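Bruminow School of Massage and Bodywork
Foundation Course, Handout 7: Cold Applications and Contrast Treatment

Read this before the practical. Warm packs were covered in the previous handout and are only mentioned where they form part of a contrast treatment.

What cold does

Cold narrows the small blood vessels near the skin, slows the signals in the nerves that carry pain, and makes the area feel less tender for a while. Muscle under the skin cools much more slowly than the skin itself. A client with a thick layer of fat over the area will cool more slowly still, so the same pack for the same time does not give the same result on every body.

The client usually feels four stages: cold, then burning, then aching, then numbness. Tell them the order before you begin. Numbness is the point at which you stop. Skin that turns white, waxy or blotchy means you stop at once, whatever the clock says.

When to use it

Cold is mostly used for comfort after a minor strain or knock, and for soreness after heavy exercise. Opinions differ on how much it helps healing, and some clinicians now advise less of it than they did in the past. For this course, treat it as a short-term way to ease pain and do not promise the client anything more.

Do not use cold on:

Clients with Raynaud's or any known reaction to cold
Areas with poor circulation or reduced feeling
Open wounds or broken skin
Areas where the skin has had frostbite before
Anyone who cannot tell you clearly what they are feeling

Ask about all of these on the intake form and ask again out loud. People often leave the circulation question blank.

Types of pack

Gel packs stay flexible and fit around a knee or shoulder. They can come out of a freezer well below the freezing point of water, so they always need a cloth layer. The school uses the Toven gel pack in two sizes, and the larger one is for backs and thighs only.

Crushed ice in a bag, with a little water added, molds to the body well and holds steady near the melting point until most of the ice is gone. Squeeze the air out before you seal it.

Ice massage uses a block of ice moved in small circles over a small area. Keep it moving the whole time. It works faster than a pack, so check the skin more often.

Setting up

Lay out everything on the side table before the client is on the couch. You need the pack, two dry cloths, a towel for drips, a timer and something flat with a rim to put a used pack on. Used packs do not go on the couch or on clean linen. Wipe the table down between clients with the usual spray and let it air dry.
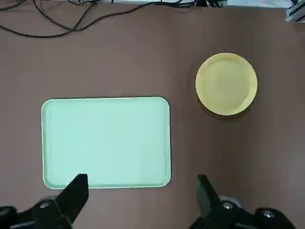 Applying a cold pack

1. Check the skin. Look at the color and test light touch on both sides of the body.
2. Place one dry cloth over the area. A damp cloth carries the cold through faster and is not used in the first practical.
3. Lay the pack on the cloth. Do not let the client lie on top of it, as body weight presses it into the skin.
4. Set the timer for 10 minutes.
5. Lift the pack and look at the skin halfway through.
6. Remove the pack, dry the area, and test light touch again.
7. Write down the site, the time and what the client reported.

Wait at least 60 minutes before a second application to the same area. Deep work straight after cold is not allowed - the client cannot judge pressure properly while the area is numb.

Contrast treatment

Contrast means switching between warm and cold on the same area. It is mostly used on hands, feet and lower legs. In the Qureshi room we use two basins and a thermometer. The warm basin must never be over 33 degrees Celsius for student practice, which is mild, and the cold one is plain tap water. Begin and end with warm unless your instructor says otherwise. Everything on the list of people who should not have cold applies to contrast as well, and so does the list in the warm pack handout.

Before the practical

Bring your own timer. Phones stay in the lockers. The practical is in the Vorkau building, ground floor, and you will work in pairs. Complete an intake form for your partner beforehand and bring it signed.

Handout revised 30 December 2024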